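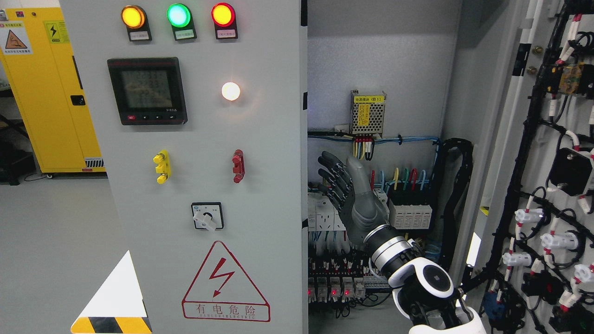
Is the Kavine label printer worth buying for a small maintenance shop?

It is a good buy if you mostly print wire wraps and short equipment tags. If you need wide labels or a lot of graphics, look at a desktop printer.

We have had the handheld Kavine since February. It replaced an older Nenlow that still works but takes a cartridge size our supplier stopped carrying. The Kavine came in a hard case with a charger, a USB cable, one roll of white tape and a wrist strap. The manual is a folded sheet in small type. The full version is a download.

Typing is easier than on the Nenlow. The keys are rubber, spaced far enough apart for gloved fingers, and the numbers have their own row. You still have to press shift twice to get a slash, and we use slashes in nearly every tag.

Wire wrap mode works well. You pick the wire size, type the text once, and it repeats down the length of the label so it can be read from any side. Flag mode is less reliable. The two halves of the flag come out slightly off center on the narrow tape, and we ended up setting the gap by hand.

Memory holds 200 labels. Sequence printing goes up or down by numbers or letters, but not both at once, so A1, A2, B1, B2 has to be done as two runs. For a job with 342 tags we made the list in a spreadsheet and sent it over by USB. The software found the right column on the first try. It also put a blank label between groups, and we didn't find a setting to turn that off.

Battery life is fine. We got almost 40 wraps out of it with the low battery light already blinking, then charged it over lunch.
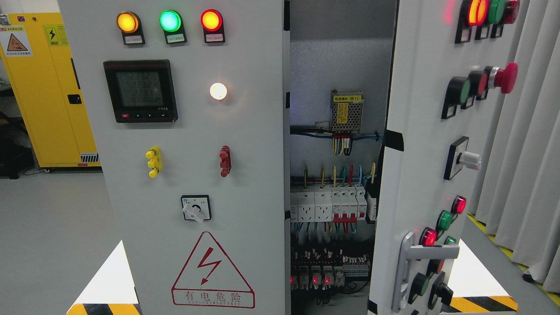 Brandbridge Plant Services / Electrical Maintenance

Tape is where the money goes. The vinyl sticks to powder coat and bare steel without trouble. On textured plastic the corners lift unless you wipe the spot with alcohol first. The polyester tape costs more and holds up better near heat. There is a heat shrink cartridge too, which we bought once and would buy again for panel work.

The cutter is manual, a lever on the side. It started leaving a ragged edge in the second month. A replacement blade is cheap and goes in with one screw.

Good: keyboard, wire wrap mode, spreadsheet import, case.
Bad: flag alignment, wasted blanks, slash key, thin manual.

We ordered ours through Khasawneh Supply and the spare tape came in the same box. We would buy the printer again at the price we paid, and we are keeping the Nenlow on the shelf until its last cartridge is gone.

Contact Plant Services | © Brandbridge | Back to top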